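Thermogravimetric Analysis

Thermogravimetric analysis, or TGA for short, is the practice of weighing something while you heat it. That's the whole idea, and I love it for that. You put a few milligrams of sample in a tiny pan, hang the pan on a very sensitive balance, put a furnace around it, and record the mass as the temperature climbs. When the sample gives off water, or carbon dioxide, or breaks down into smaller molecules that float away, the mass drops. When it picks something up from the gas around it (oxygen, usually) the mass rises. Plot it all out and you get a curve with steps in it, and the steps tell you what left and how much of it there was.

I've written this entry the way I'd explain it to a new person at the bench, so expect some opinions along with the facts.

The instrument

A thermobalance has four main parts: the balance, the furnace, the gas supply and the temperature sensor. Everything else is software and plumbing.

The balance is nearly always a null type. The beam wants to tip when the sample loses mass, an optical sensor notices, and a current through a coil pushes it back to where it was. The size of that current is your mass signal. A decent one will follow changes of a microgram or less, and that's why you can't lean on the table while it's running. I learned this from Derek Whitlock, who taught me on an old Cernance unit at the Kilport lab and could tell from the trace when I'd set my coffee down.

The furnace is a small tube wound with heating wire. Ours goes up to 1200 degrees Celsius, but I rarely take it past 1000 unless I'm working with something like a sulfate that insists on holding together. Furnaces can sit above the balance, below it or off to one side. Top-loading ones are easy to fill. Hang-down ones keep the balance out of the rising heat only if the gas flow is set properly, so read the manual on that point -- really read it.

The gas matters more than beginners expect. Nitrogen or argon gives you an inert atmosphere, and what you see then is the sample falling apart by itself. Air or oxygen lets it burn. You can also switch partway through a run, which is a lovely trick for carbon (more on that below). There are normally two gas lines, one to protect the balance and one to sweep the sample.

Pans

Platinum pans are easy to clean and conduct heat well, but they can be attacked by some metals, and platinum will catalyze certain reactions you didn't ask for. Alumina pans put up with almost anything, although they're slightly porous and can hang on to stains. Aluminum pans are cheap and fine as long as you remember that aluminum melts at 660 degrees. I have forgotten. The puddle was small and the repair bill wasn't.

Reading a curve

The usual plot has temperature along the bottom and percent of original mass up the side. A flat stretch is called a plateau and means nothing is coming off. A step down is a loss. The temperature where a step starts is called the onset, and people find it by drawing two straight lines, one along the plateau and one along the steepest part of the slope, and seeing where they cross.

Most software will also give you the derivative curve, known as DTG. It turns each step into a peak, and it's wonderful for pulling apart two losses that run into each other. If you only learn one extra button, learn that one!

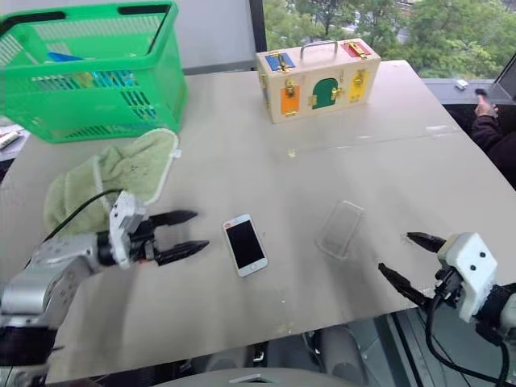
Vol. 3, p. 64

The classic teaching sample is calcium oxalate monohydrate, and I still run it every September when the new students come in. It loses mass in three clean steps. First the water goes, somewhere between 100 and 200 degrees, and takes 12.3 percent of the mass with it. Then carbon monoxide leaves near 500 degrees, a loss of 19.2 percent, and you're left with calcium carbonate. Last, between 600 and 800 degrees or so, the carbonate gives up its carbon dioxide, another 30.1 percent, and what's in the pan at the end is calcium oxide. You can work out all three numbers from the formula on the back of an envelope, and when the curve agrees with your envelope it's a very good feeling.

What moves the steps around

A TGA temperature isn't a fixed property like a melting point. It depends on how you did the run, and two labs can get different numbers from the same jar without either being wrong.

Heating rate is the big one. Heat faster and the steps shift to higher temperatures, partly because the reaction needs time and partly because the middle of the sample lags behind the furnace. Ten degrees a minute is the common choice. For overlapping steps I drop to two or three and go do something else for the afternoon.

Sample size works much the same way. A big lump traps its own gases, and for a reversible reaction (carbonates again) that holds the whole thing back. Spread a thin layer of fine powder across the pan and you'll get sharper steps. Don't grind a hydrate too hard, though, or you can drive off the very water you wanted to measure.

Then there's buoyancy. Gas gets thinner as it warms, so it holds the pan up a little less, and the sample seems to gain mass. The cure is a blank run: same pan, same gas, same program, no sample. Subtract it from the real one. Mr. Whitlock kept a binder of 47 blank curves sorted by pan type and I used to think it was overkill. I keep a binder now.

Calibration

Mass calibration is simple. You use a standard weight at room temperature and that's that. Temperature is trickier, because the thermocouple usually sits close to the sample without touching it.

One good method uses the Curie point. Certain magnetic metals lose their pull toward a magnet at a known temperature, so if you put a piece of nickel in the pan and a magnet outside the furnace, you'll see a sudden apparent change in weight as the metal crosses that temperature -- near 358 degrees for nickel. Alumel goes at a much lower temperature and iron at a much higher one, so between them you can cover a useful range. Take the magnet away afterward.

Common uses

Polymers are probably the bread and butter. A filled plastic heated in nitrogen loses its plasticizer first, then the polymer itself. Switch to air at the top and any carbon black burns off, leaving glass fiber or mineral filler as residue. One run, and you have most of the recipe.

Cement people use it to measure how much calcium hydroxide has formed in a paste, which shows up as a step between roughly 400 and 500 degrees. Drug makers look for water and leftover solvent. Coal and biomass labs get moisture, volatile matter, fixed carbon and ash from a single program. Metal people run it the other way and watch the mass go up as a scale of oxide grows.

What it can't do is tell you what came off. A loss of five percent is a loss of five percent, whether it's water or ethanol. For that you need to hook up something to the exhaust, usually a mass spectrometer or an infrared cell, with a heated line in between so that nothing condenses on the way. We have a Phan transfer line and it has been steady, though the fittings are fussy and I always check for leaks twice.

Plenty of instruments now record heat flow at the same time as mass. This is handy for sorting out events where the mass stays flat, such as melting, from those where something leaves.

Small things worth knowing

Let the balance settle before you start. Tare the same pan you're going to use. Burn pans clean between runs and handle them with tweezers, as a fingerprint weighs more than you'd think and it'll show up as a little loss at low temperature. Keep away from samples that spit or foam until you've tried a tiny bit first, and never run an energetic material at normal sample size. If the curve looks noisy, check for a pan touching the furnace wall before you blame anything else. It's nearly always the pan.

Last updated: Feb 15, 2025

Related entries
Buoyancy correction
Calcium oxalate monohydrate
Curie point standards
Derivative curves (DTG)
Drivard crucibles, care and cleaning
Evolved gas analysis
Furnace atmospheres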